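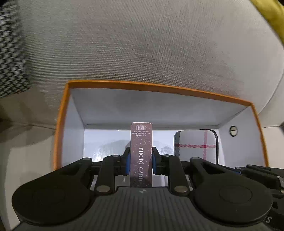

Last changed: 2025-08-05

Speaker notes — "The Grip That Let Go"
Pinia track, second talk after the break

Start with the sound. Play the clip of the box hitting the floor, then wait. People laugh, and that's fine!

Who we are: small packing group in Brarnberg. We teach grippers to pick up gift items and put them in open boxes. Light stuff, mostly printed cartons. Opening picture is a photo card box held at the middle between the blue fingertips, open carton behind it. Leave it up while I talk about fingertips.

What went wrong. In February we ran 406 picks at the Gruvinness site and dropped 19. All 19 were upright boxes with a smooth printed finish. Cardboard with a dull finish, zero drops. I love this kind of fault — it looks random for two days and then you sort the log by surface and there it is.

First guess was the motor. Wrong. We swapped it and got the same drops. (Say this slowly, it cost us a whole shipment of patience.)

Second guess was the fingertips, and we were half right. The rubber had picked up a thin film of paper dust. On rough card you'd never notice. On a slick box the grip slides a little, the controller reads the finger position, sees fingers closed on something, and reports a good hold. Then the arm swings.

Pause here. Ask who has a system that reports "holding" from position alone. Usually lots of hands.

The safety part, don't rush it. Drop number 2 landed outside the taped line, near someone's foot. Light box, no harm done, but the next job on the list was glass jars. We stopped the line that afternoon. I'd make the same call again.

What we changed:
Wipe the fingertips every 200 picks, and log it.
Slow lift for the first bit, then check for slip before the swing.
Tape line moved out, and a low rail on the walking side.

Show the Bermúdez plot now. Slip signal on top, drops underneath. Point at the bump before each drop. It was in our data the whole time!

Still open: film builds faster in dry weather and we don't have a good number for that yet. If anyone in the room does, please come find me.

Questions. If short on time skip the motor slide.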